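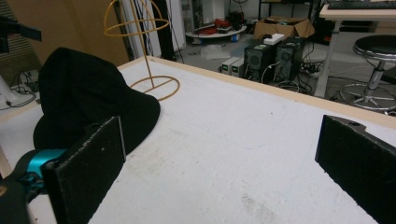 I went to another winter meeting in February about a jug that is going to fix my dirt. The jug this year is called Stalis, and it's a blend of soil bacteria you run in-furrow with your starter at planting. Letay Belay had three slides of roots and a yield chart that began at 180 bushels so the bars would look different from each other. I've been farming long enough to get grumpy at this stuff on sight, and I try to correct for that. Everybody judges by color first, me included. Put a black hat on a white table, like the one up there with its crown all crumpled, and you'll find it from across the room. Put a dark green strip of corn next to a medium green one in June and you'll find that too, and you'll be telling people about it at the elevator before a single ear is filled. I have seen dark green strips yield exactly the same as the rest of the field. I've seen one yield less.

The pitch goes like this. Your soil is full of phosphorus that the crop can't get at, the bugs in the jug turn it loose, and so you can cut back on what you spread. The first part is true and has been known for a long time. The second part happens in a dish. The third part is where I'd like to see somebody else's field, on somebody else's note at the bank.

I asked how many live bacteria make it from the plant to the warehouse to the dealer's shed to my tank, sitting in with salty starter on a warm afternoon. Letay said they were "very robust." I asked how many were alive a week after planting. She said the response data spoke to that. Well, maybe. A response tells me something happened to the corn. It doesn't tell me the bacteria did it, and there's a little nitrogen on that label too, if you turn it around and read the back.

Then I asked about the plots. The chart was an average of "grower locations," and when Tsehay Tefera pushed on it from the back row we learned these were mostly split fields. Half treated, half not, one time each. Anyone who has run a yield monitor knows that if you split a field down the middle and do the same thing to both sides, the two halves still won't match. The old fence row alone will give you five bushels. On our Kidus place, the north end beats the south end every year with no help from anybody.

I will say Letay didn't get mad, and she stayed to talk after. She thinks it works. Most of the people who sell these things think they work, which makes it harder.

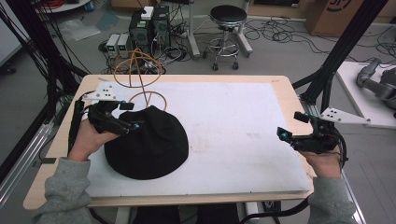
What I'm going to do about it

I'm trying it, a little. Mebrat Ejigu is going halves with me on one case from Rundo, and I'm putting it on the 80 behind the house. Strips the full length of the field, one planter pass with and one pass without, back and forth until we have six pairs. The rows are 1,610 feet, so there's enough in each strip to weigh. Weigh, in the cart, not read off the monitor.

The check strips get water in place of the jug and the same starter as everything else. Mebrat will do the filling and write down which strip is which and keep it in his truck. I don't want to know in June. I know how I am.

We're not cutting phosphorus on the treated strips. Aoi Okabe thinks we should, seeing as that's where the money is supposed to come from, and she has a point. My worry is that my soil tests are high enough I could skip a year and see nothing either way, and then I'd be giving the jug credit for fertilizer my dad paid for. She says that's a good argument for skipping a year and buying nothing. I don't have a comeback for that one yet.

If the treated strips win in five pairs out of six I'll do it again in 2020 on the sandier ground. If it's three and three, the leftover goes on my wife's tomatoes. One year doesn't prove it in any case, and I wish the yield charts at these meetings came with that printed on them.

Still need to put new check valves on the in-furrow tubes. Two of them dripped all last spring.

Posted Mar 2, 2019

Contact | Copyright 2019, all rights reserved | Back to top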